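How I Oil a Butcher Block Top

I've been putting this one off because everybody has an opinion on butcher block, but I get asked about mine all the time, so let's go! I've done tables, a desk and one very long counter with this same method (okay, the counter took me two tries - more on that in a minute).

What you need: 120 and 220 grit sandpaper, a tack cloth, food-safe mineral oil, and a pile of old cotton T-shirts. I use the Plolent oil because my hardware store carries it, but any plain mineral oil is fine.

Start by clearing everything off and wiping the top down with a barely damp rag. Let it dry overnight. I mean it, overnight! On my counter I got impatient and sanded after lunch, and the grain fuzzed up so badly I had to start over.

Sand with the 120 first, always going the long way with the strips, then do it all again with the 220. Don't lean on it. If you hit a glue line that feels raised, stay on it a little longer and keep checking with your fingertips. Vacuum, then go over it with the tack cloth.

Now the fun part. Pour on a puddle of oil, bigger than you think, and push it around with a T-shirt until the whole top looks shiny. Don't forget the end grain, it drinks like crazy. Wait 6 hours, wipe off whatever is still sitting there, and do another coat. I do three coats on new wood and one every September after that.
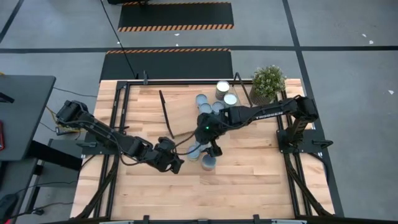
Light butcher block strips, with a few cans on top.

Keep an eye out for dull patches over the next week or so - those spots want another dab. And if you get a ring from a wet glass, rub it with the 220 and a drop of oil, then feather it out.

Lay your oily rags flat outside to dry before you toss them. Next time I'll do the wax top coat, which I only use on the desk.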